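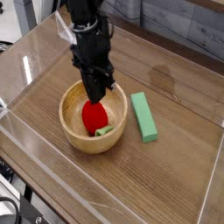

Seit ich in Olemville wohne, backe ich mein Brot selbst. Zu Hause in Kandov hat das niemand aus meiner Familie gemacht, wir hatten die Bäckerei gleich unten im Haus, und meine Mutter hat mich jeden Morgen mit Münzen in der Hand hinuntergeschickt. Deshalb habe ich das Backen erst als Erwachsener gelernt, und zwar auf Deutsch, mit deutschen Büchern. Wörter wie Stockgare oder Anstellgut kenne ich in meiner Muttersprache bis heute nicht.

Im April habe ich mit dem Sauerteig angefangen. Den ersten Ansatz habe ich aus Roggenmehl und Wasser selbst gezogen, und er ist mir am vierten Tag verschimmelt. Der zweite roch nach Nagellack. Dann hat mir Prakash Mudaliar ein Glas von seinem gegeben, und dieser Teig lebt noch immer bei mir im Kühlschrank, in der Tür neben dem Senf. Ich füttere ihn einmal in der Woche, manchmal vergesse ich es auch, und er hat es mir bis jetzt verziehen.

Mein größter Fehler am Anfang war die Ungeduld. In dem Rezept stand, der Teig soll sich verdoppeln, und ich habe nach der Uhr gearbeitet statt nach dem Teig. In meiner Küche ist es im Winter ziemlich kühl, das Fenster schließt nicht gut, und was im Buch drei Stunden dauert, dauert bei mir fünf. Kamil Danko stellt seinen Teig in den Backofen und schaltet nur die Lampe ein. Das habe ich auch probiert, mit gutem Erfolg, nur habe ich einmal den Ofen vorgeheizt und die Schüssel darin vergessen. Es war eine Plastikschüssel. Über den Geruch möchte ich nicht schreiben.

Das Mehl kaufe ich bei der Mühle Wendt, auf dem Weg nach Huvodport. Man muss klingeln und ein wenig warten. Früher habe ich kleine Packungen aus dem Supermarkt genommen, jetzt hole ich immer einen großen Sack und teile ihn mit der Nachbarin. Das Roggenmehl von dort nimmt deutlich mehr Wasser auf, am Anfang waren meine Brote damit viel zu trocken. Wer das Mehl wechselt, sollte also beim ersten Mal vorsichtig sein und das Wasser nach und nach zugeben.

Gewogen wird bei mir alles, auch das Wasser. Mein jetziges Mischbrot hat 661 Gramm Mehl, eine krumme Zahl, ich weiß. Sie ist entstanden, weil ich ein Rezept für zwei Brote auf meine Form umgerechnet habe, und danach wollte ich sie nicht mehr ändern. Dazu kommen 105 Gramm Sauerteig, Salz und ein Löffel Kümmel, den ich vorher im Mörser zerstoße. Ganzen Kümmel mag mein Sohn nicht.

Beim Backen selbst bin ich noch unsicher. Die Kruste wird mir manchmal zu hell, manchmal unten zu dunkel. Zurzeit stelle ich eine Tasse Wasser auf den Boden des Ofens und nehme sie nach einer Viertelstunde wieder heraus - mit einem dicken Handschuh, bitte. Das Brot soll danach zwei Stunden auskühlen, bevor man es anschneidet. Bei uns fehlt meistens nach zwanzig Minuten schon das Endstück.

Als Nächstes möchte ich ein Brot mit gekochten Kartoffeln versuchen. Falls jemand dafür ein Rezept hat, das auch mit Roggen geht, freue ich mich über einen Kommentar.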